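2026年4月30日

朝から雨。洗濯はあきらめて、家計簿の締めをやった。四月の食費は思ったより増えていない。ただ、電気代の紙が見つからず、引き出しを二つひっくり返した。結局、台所のカレンダーの裏に挟まっていた。3,479円。先月より少し安い。

昼は残りご飯でケチャップライス。玉ねぎが古くなりかけていたので全部刻んだ。 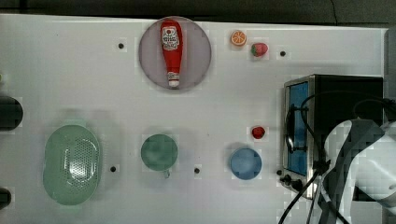

食べながら、Omathamの菜園だよりの最新号を読んだ。連作の話が長くて、半分で閉じた。うちのベランダは鉢が8つしかないので、あまり関係がない。それでも、トマトの支柱を早めに立てろというところだけは手帳に写した。

午後、雨が弱くなったので歩いて図書館へ。借りていた本を返し、予約していた製本の入門書を受け取った。返却は六月に入ってからでよいかと聞いたら、期限は普通どおりだと言われた。当たり前だった。帰りにFlurnerに寄って、麻糸を一巻きと厚紙を買った。糊は家にあるのでやめた。

Idris Mostynさんから返事が来ていた。ノートの綴じ方について前に質問したもので、穴の間隔は20ミリで揃えれば十分だという。私は細かくしすぎていたらしい。夕方に一冊ほどいて、やり直した。紙は47枚。途中で針が曲がり、太いほうに替えた。角がまだ少しずれるが、机に置いて開いたままになるので、使うには困らない。表紙は明日にする。

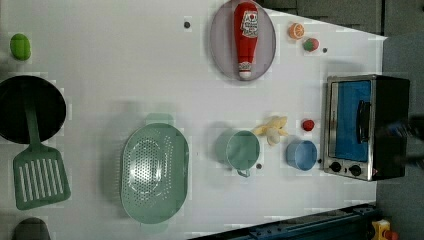

白い台の上のおもちゃの台所道具。黒いフライパンと、薄緑の水切り。

夜は豆腐と青菜の汁、焼いた鯖。ご飯は少なめ。鯖は半分残して明日に回した。食後に手紙を一通書いたが、切手を切らしていた。郵便局に行く用事がこれで三つになった。

九時ごろ、また雨が強くなった。窓のすき間にタオルを詰めた。ここは去年も詰めたところで、大家さんに言おうと思ってそのままになっている。電話は苦手なので、紙に書いて渡すことにする。

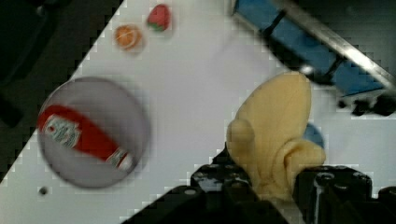 明日の用事
・郵便局(切手、手紙、振込)
・大家さんに窓のこと
・表紙の布を裁つ
・卵、味噌、台所用の洗剤
・トマトの支柱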